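Progress report to the Nillberg Fund
Clothing Repair and Reuse Room, Zunirum Community Center
Report 3 of 5
Prepared by Yaroslav Ostapchuk, project coordinator
2023-03-29

Summary

The repair and reuse room has been open for the full reporting period. Sorting is on schedule. Repairs are behind, mainly in denim, and the section on denim below explains where the time goes. Spending is within the grant. We are asking for one change to the budget, which moves money from printing to thread and needles and does not raise the total.

Garments received

We logged 3,433 garments between the opening of the room in September and the close of this period. Most came through the drop-off bin at the side entrance. The rest came from the Derkirska thrift store, which sends us what it cannot put on its own racks. Derkirska used to bag everything together. They now keep pants apart from tops, and that has shortened the first sort a good deal.

Shirts and sweaters move fastest. Children's clothes also go out quickly, often on the same day they are hung. Winter coats came in late in the season and many of them are being held over. Pants are the slow category, and jeans are the slowest of the pants.

How garments are checked

In our last report we said we would write down the checking steps so that a new helper could follow them without asking. This has been done. The steps are on a laminated sheet kept with the log book, and the main points are as follows.

Empty the pockets and shake the garment out over the bin. Close zippers and buttons. Lay the garment flat with the back side up and look at the seat, the seams and the hems. Turn it over and do the same for the front. Last, turn it inside out and look at the lining and the pocket bags. Anything that needs work gets a slip with the repair written on it and goes to the sewing shelf. Anything past repair goes in the rag box.

We had been checking the front first. We changed the order after several pairs of pants were passed on with thin seats that only showed up at the rack. Starting with the back has mostly solved this.

Denim

Jeans need more decisions than other garments. Fading alone is not damage, and many people who come to the room like jeans that look worn. A faded pair with sound seams should go straight to the rack. Early on, helpers were sending these to the sewing shelf, where they sat for weeks with slips reading "worn" and no repair named. We went through the shelf and pulled them.

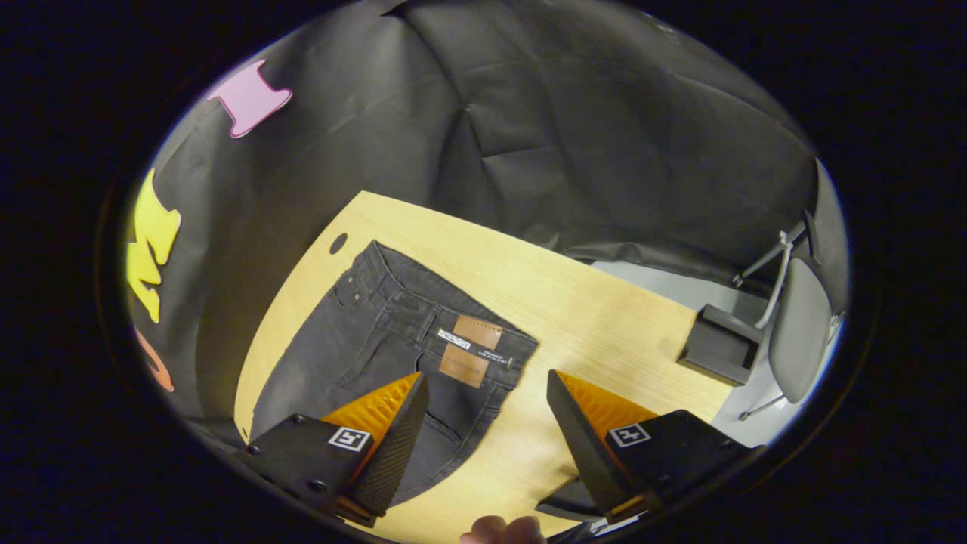
Dark gray jeans laid out back side up on the checking table, with fading along the seams and across the seat.

The rule we now use is that a slip must name a place and a fault. "Left hem, stitching out" is accepted. "Looks old" is not. Where a helper cannot name a fault, the pair goes to the rack at the regular price.

Patches and sewn labels on the outside are left alone. We had some discussion about whether to take off brand patches, as one helper had been doing, and decided against it. Removing a leather patch from a waistband leaves a row of needle holes and a darker rectangle where the cloth has not faded, and people ask what happened to the garment. A patch that is coming loose is sewn back down through the old holes. Size labels stay in wherever they can still be read. Where they cannot, we measure the waist and inseam and pin on a tag.

The repairs that take longest are worn inner thighs, broken zippers and torn pocket corners. The home sewing machine we started with does not handle the thick seams well and breaks needles. The second machine, bought under this grant from the Chan sewing shop, handles them with a heavier needle. Only 3 helpers are trained on it at present, so denim repair happens when one of them is in. Training more people is the main thing that would bring the backlog down, and it is the first item in the plan for next period.

The room

The shelving has been put up along the long wall and labeled by type and size. We have separated the checking table from the sewing tables, so that clean sorted clothes are not stacked next to unsorted ones. The checking table is a light wood and dark lint shows up on it clearly. It is wiped down at the end of each session.

Lighting over the sewing tables is still poor in the late afternoon. The center has agreed to replace the two fixtures at its own cost, but no date has been given. For now we do dark thread on dark cloth in the mornings.

The rag box fills faster than we planned for. Cotton goes to a print shop that collects it. We do not have a good outlet for mixed fibers, and these are being stored in the basement. This cannot go on much past the next report, and we would welcome a suggestion from the Fund if other grantees have found one.

Spending

The machine and shelving lines are fully spent. The thread and needle line is nearly used up, largely because of denim. The printing line is underspent, as we made one laminated sheet in place of the booklet in the original plan. We request permission to move the remaining printing money to thread and needles.

Plan for next period

Train more helpers on the second machine.
Clear the denim slips, oldest first.
Hold a repair session where people bring in their own pants and learn to do a hem.
Find an outlet for mixed-fiber rags.
Bring the held coats up from storage before the cold weather and recheck them.

The log book and receipts are kept in the room and can be seen at any time during open hours. Please send the decision on the budget change to me at the center's office address.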